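News > Village > Norkumcombe

New table for the back room

I got down to the Norkumcombe reading room last week, and the new white table is in at last – hooray! Nokuthula Shabalala chose it after the old one finally gave up in December.

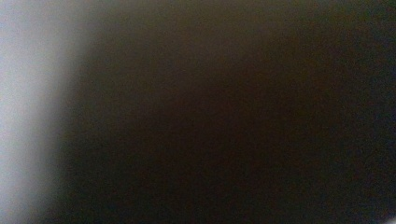
Dark brown, up close.

It cost us £79, delivered from Wasbridge, and Ruan Mabuza had it up before I'd got my coat off. The top is lovely and smooth, and I'm already fretting about
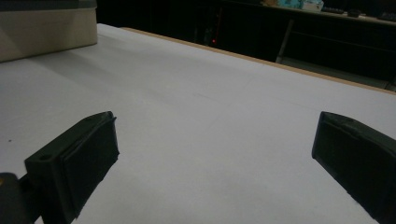

felt pens, so do bring something to lean on if you're coming to card making.

Mekdes Tekleab is sorting the lamps next. It does get gloomy in the corners, all near-black with one rounded grey shape looming on the right, and 40 of us can't sew by that!

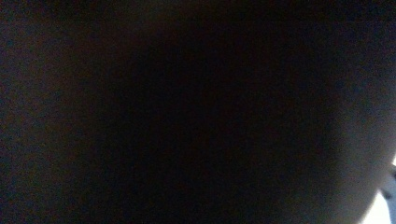 Card making starts again at 7, same room as before. Wondimu Teshome is bringing the paper, and if you like dark shades with a soft grey curve against them, he'll be pleased to have company.

Recent items
Cesville bus times
Pappas raffle reaches £100
Hall keys: ask Keabetswe Hlongwane

Last updated: 09/01/2023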